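What I learned from two camera views in hand-held gripper demonstrations

For the last months I work on one small question, and I want to write it down before the details leave my head. When a person teaches a robot by holding the grippers in the hands, which camera is more useful for the learning: the one at the head, which sees the whole table, or the one on the gripper, which sees only what is near the fingers?

In our group we call the project Lurach. The task is simple to explain. There is a pen-like object and a clear container with compartments, and the object must go into a compartment. I selected the clear container on purpose. On a white surface it is mostly thin lines and reflections, and I wanted to know how much this hurts.
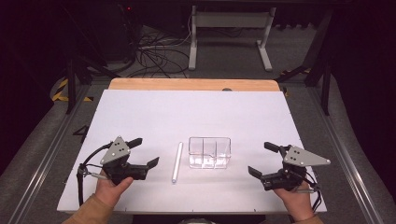
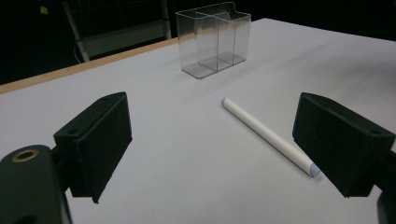

Posted by Yến Bạch on July 22, 2020
Filed under: manipulation, learning from demonstration

In the head view you see both hands and both grippers, with the silver rod and the container between them. In the gripper view there is the white marker, large and near, with the two black fingers on its sides, and the container stands farther back. For a human reader the first picture is easier. I expected that the same would be true for the policy.

We collected 119 demonstrations in June. Kibet Lema did most of them, and he is much more patient than me. I did the rest, and later I removed my worst ones, where I opened the fingers too early. After the cleaning we trained on what remained, with the same network size and the same number of training steps for each condition: head view only, gripper views only, and all views together. Then we ran 56 trials for each condition, with the start positions of the object written on a paper list so that every condition had the same ones.

The head-only policy was good at going to the correct area and bad at closing on the object. It often stopped a little too high, or a little to the side. My explanation is that the rod is slender, and from the head it covers few pixels, so a small error in depth is almost invisible. The gripper-only policy closed much better. Its problem came afterwards, in the transport. When the container left the view, the arm sometimes continued in a straight line to a place where the container had been in many of the demonstrations. It had memorized the average position, I think.

All views together was the best, which will surprise few people. What surprised me is how it failed. In two of the failed trials the arm made a perfect grasp and then waited above the container, moving slightly left and right over the divider wall, as if it could not decide between the compartments. Gerasimos Theodorakopoulos, who reads our logs with a very critical eye, pointed out that our demonstrations also do not decide: Kibet prefers one side and I prefer the other. We never agreed on a rule. So this is a mistake in my protocol and I must not blame the network for it.

I tried one cheap repair. I took only Kibet's demonstrations and trained again. The waiting became rare, but the grasping became a bit worse, probably from having less data. I don't want to give numbers for this test, it was done in one evening and I changed the learning rate at the same time — please do not do like me.

Some practical notes, if you want to try a similar comparison:

Synchronize the clocks of the cameras before every session. We did it once per day in the beginning, and the drift was enough to put the closing of the fingers a few images too late.

Write down which compartment is the goal. I repeat this because it cost me a week.

Change the light on purpose in some of the sessions. The reflections on a clear wall move when the light moves, and a policy that has seen only one light will trust them too much.

Next I will record again with a fixed rule for the compartment, and Tín Đinh wants to test a version where the head view is given at a lower resolution. If the result stays the same, we can save a lot of disk space. The training code is still not clean, but if you write to me I can send it as it is.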